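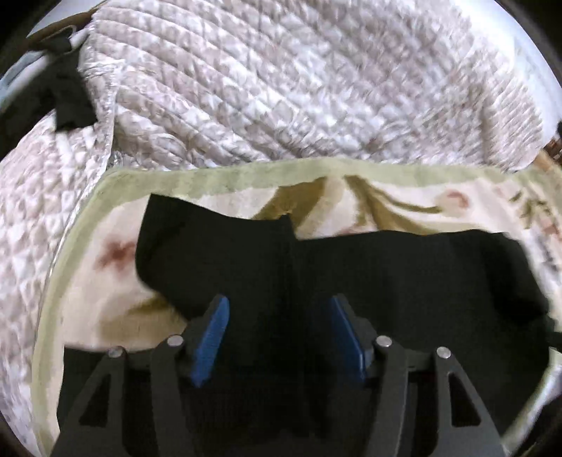 Cloth folding: how varied is varied enough?

fesstead_lurker
Sitting at 396 episodes of cloth folding with the hand-held gripper and I've hit a wall. The policy does a lovely job on a towel. Give it anything black and it pinches the air just above the fabric, very confidently. Do I collect more of the same or start swapping things out?

mangle_and_press
Swap things out. Dark cloth on a pale towel is the easy version, the outline does half the work for you. Try dark on dark and watch your numbers fall through the floor.

Nullton
Disagree. Get the easy version solid first. We went straight to mixed backgrounds and ended up with 542 demos of a policy being bad at everything equally. Very fair-minded of it.

fesstead_lurker
How many of those were by the same person?

Nullton
All of them. Me. It has also learned to hesitate before the second fold.

quiltfan6
Keep the patterned stuff underneath, whatever you do. Flowers, quilting, stripes. I had mine on a plain sheet for weeks and it treated the first printed towel it met as a pile of very small garments.

mangle_and_press
+1 to that. Also check your exposure before recording another thing. If the black cloth comes out as one flat blob there are no creases to learn from. You want to be able to see the wrinkles.

fesstead_lurker
I can see a few if I squint. Is squinting a preprocessing step?

Nullton
It is in the Abbasi scripts, near enough. There's a gamma option. Turn it up until the folds show, then back a notch.

quiltfan6
I wouldn't touch gamma, you'll only have to match it at run time and you will forget. Move a lamp.

Nullton
I have never forgotten.

quiltfan6
You posted in February asking why everything was purple.

mangle_and_press
Anyway. Are you starting every episode with the fingers open and the same distance off the cloth? Sotura's loader trims the approach if you don't, and then it never learns the way down. Could be your air pinching.

fesstead_lurker
Oh. No, I'm starting wherever my arm happens to be. Will redo a batch on Sunday with 2 start heights and the lamp moved, and leave gamma alone for now.

Nullton
Coward.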